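October, evening

My wrists hurt again, so I will write this with the keyboard far away from me and my elbows on the pillow. I promised myself in the spring that I would keep this diary in English until the end of the project, and I have missed almost two weeks. The excuse is that after a day with the grippers I do not want to hold even a spoon.

We are now at 634 accepted examples. The plan says 3,000 before the first real training, and when I look at these two figures next to each other I prefer to look at something else. But 634 is accepted, which is a strict word with us. The recorded number is bigger. Many fall out because the tracking jumps, or because I started the motion before the signal, or because I talked with my hands in the middle of the task, as my mother does.

In the morning I arrived at eight and did the calibration alone. I like this hour. The heating makes its small noise, the street is still quiet, and I open and close each gripper slowly and watch the width go up and down on the screen. The left one had an offset again. It is small, but the model will learn my offset together with everything else, and it has no way to know which part was me and which part was a screw. I tightened it, repeated the calibration, and wrote it in the log. Then I found that I had written it in the log of the other gripper. I corrected that too.

The breakfast table is our main set now. Wevik wanted kitchen tasks, because they pay for half of the work and they sell to kitchens, and I think it was a good choice for us also. With the wooden blocks from the summer I could do the same motion all day and feel like a machine myself. A cup is more honest. You have to decide where to take it, how hard, and which side will be up at the end, and every morning I decide a little differently. This is what we want. If I always take it in the same way, the policy will be beautiful on Ploro, our small test arm, until somebody moves the cup by the width of a hand.

Today was the cup task, the version where it begins upside down. The instruction card says: grasp, lift, turn, place. Four words, and I have spent the most of a day inside of them. The difficult one is "turn." With my own hand I do it without any thought, the fingers roll and the cup is standing. With two stiff fingers the whole wrist must go around, and at the end my elbow is somewhere near my ear. On the first attempts I was too proud to bring the second gripper for help. After lunch I gave up the pride and used both. 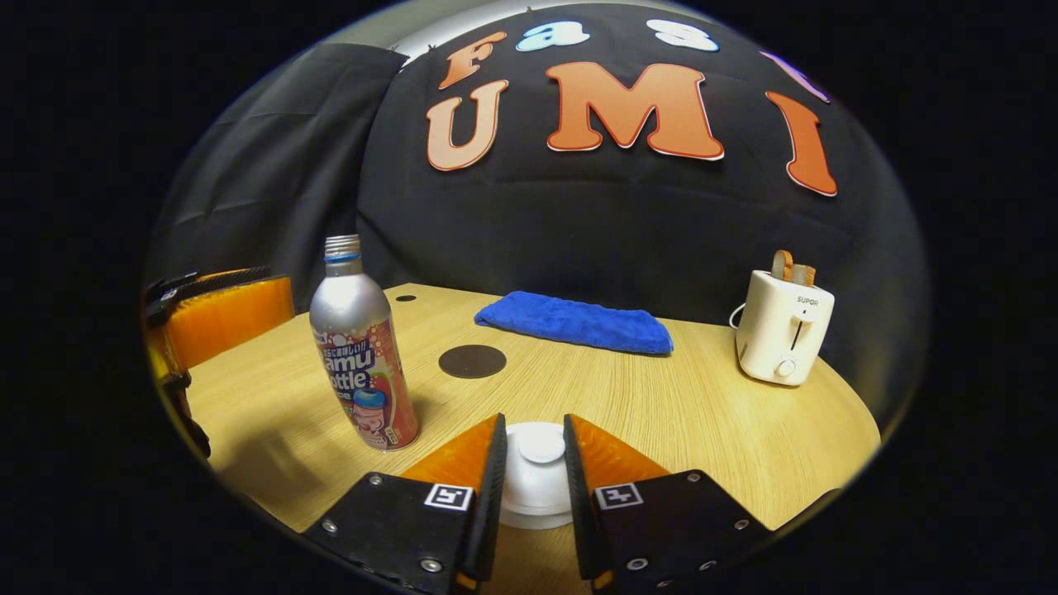 Cup task, upside-down start. The toaster and the bottle stay on the table for all the cup runs.

I chose the extra objects myself this time. The Ramune bottle I like for its loud label, and the toaster for being large and pale and dull. The blue towel is there for the towel task, which comes next, and I leave it in during the cup runs so that the model does not come to believe that a blue thing on the table means folding. I had this problem in September with a sponge. Whenever the sponge was present, Ploro wanted to wipe. It went past the object it was asked for and began to wipe the air above the sponge with great seriousness, and I had to find 42 examples from the old set and mark them one by one. I do not wish to repeat that week.

Before noon I did a series of cups with the toaster closer, then with the toaster farther. Then I changed the bottle from one side to the other. I keep a paper list for this, with small drawings from above, because the digital form has only a field called "layout" and the field accepts one word. Someone who was here before me always wrote "normal" in it. I would like to ask this person what was normal.

There was one bad hour. From one o'clock until two I recorded 14 examples, and then I saw that the clock on one gripper had drifted from the clock on the other, so that in the files my right hand answers before my left hand asks. All 14 went to the rejected folder. I was angry, mostly with myself, because the warning was on the screen during the whole time, in yellow, and I had become used to yellow. I made a tea, I walked to the De Luca bakery on the corner and bought the flat bread with onion, and I ate it standing outside so that my hands would not bring oil to the finger pads. After that the afternoon was good. I think the best examples come when I am a little tired and stop performing. In the morning I move as if somebody is grading me. The motions are too clean, with a stop at every corner.

I have a question that I carry with me and I will put it here. When I drop the cup and take it again, should I keep the example? The guide from Volladum, whose software we use for the sorting, says to remove every failure. But a person who drops a cup and picks it up again is showing something useful, maybe the most useful thing of the day. The arm will also drop cups. At this moment it drops one and then continues to place nothing, very carefully, on the table. I started a folder with the name "recovered" and I put these runs there without telling the form. If the meeting goes well I will propose that we train once with them and once without, and compare.

Tomorrow, towel. Folding is slow, and the corners always slip from the left pad first, I do not know why. I should cut my nails before it, and put the other battery on the charger, I just remembered that it is still in my coat.

The word I learned today is "clutter." I had been writing "garbage objects" in the notes for three months.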